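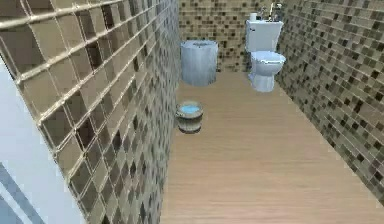
I've been putting the Temmont home pack through its paces for a good few weeks now, and I promised a proper write-up once I'd stopped swearing at it. So! For anyone who missed the earlier posts, Temmont sells ready-made virtual rooms for people who want to try out mobile robot code without owning a mobile robot (or without driving the one they own into the skirting board, which is more my problem). The rooms come in packs and the home pack is the one I paid for. I've spent far more evenings than I meant to in the narrow bathroom, with the mosaic tiles up every wall and the little wooden bucket of water sitting out in the middle of the floor, and I've come to think it's the best room of the lot. A bucket is a horrid thing to ask a wheeled robot to deal with. It's short, it's round, and in this one the route past it down to the toilet is exactly the sort of thing my planner gets wrong.

A bit about what you get. The home pack has 8 rooms in it, plus a small editor for shoving the furniture about, and it all loads into the Vass simulator, which I was already using. If you're on something else there's an export button, but I tried it once and everything came in lying on its side, so I can't say I'd recommend it yet. Installing was painless. I downloaded it, pointed Vass at the folder, made a cup of tea and it was ready before I'd finished the biscuit.

My own robot is a Herkow base, the older one with the noisy wheels, and there's a decent model of it included, so I didn't have to fiddle with wheel sizes or any of that. I dropped it in the bathroom doorway and gave it the simplest job I could think of: get to the toilet, stop, turn round, come back. On the first evening it hit the bucket. Then it hit the bucket again. Then it went round the bucket beautifully and wedged itself against the left wall, wheels spinning, until I took pity on it.

That last one was my fault and I was quite pleased to find it. I'd set the safety gap round the robot far too small back in the spring, because my real hallway is tight and I was fed up of it refusing to move. In the hallway I'd got away with it. In the bathroom I didn't, and I'd rather learn that on a laptop than with a real pail of water and a real floor.

Once I'd sorted the gap I set it going overnight with the start position nudged a little every time. It managed 3878 runs before I came down and stopped it, which felt wildly extravagant for something that costs me nothing but electricity. The bumps had dropped off a lot by then. Most of what was left happened when it started at a funny angle close to the wall, and I'm still working on that.

Now the looks. I know some people don't care, but I'm using a camera for part of this, so I do. The tiles are a jumble of beige and brown squares and they gave my floor detection an awful time at first. It was picking up edges everywhere! I had trained it on plain painted walls, like the ones at home, and it had clearly got lazy. The floor is a light wood-grain one, and where it meets the mosaic you get a nice long line to follow, so after a bit of retraining the camera side was doing better than I'd hoped.

Grumbles, then. The water in the bucket is only for show as far as I can tell. I bumped it hard on purpose and didn't get a drip, which is a shame, as spills are half the reason I wanted a bathroom. The editor has no undo (why?). And the kitchen, which I'd been looking forward to, runs like treacle on my machine. I ended up turning the shadows off and it was still a slog. The licence lets you save up to 2000 layouts of your own, so at least there's no penny-pinching there.

Support was all right. I wrote in about the sideways export and had a reply by teatime saying it was a known problem and they hoped to fix it in July. We'll see. I had a look at the Ponport pack as well, but it's all warehouses and loading bays and costs more, and my robot is never going to see a loading bay.

Would I buy it again? Yes, for the bathroom and the hallway, even at full price. If you've got an older laptop I'd try the free sample room first and see how warm your knees get. I've got 6 saved layouts I'm fairly proud of, including one with the bucket shoved right up near the doorway, and I'll put the files up once I've given them sensible names.

Filed under: Robots at home, Kit I've paid for

Last updated: June, with a line added about the export problem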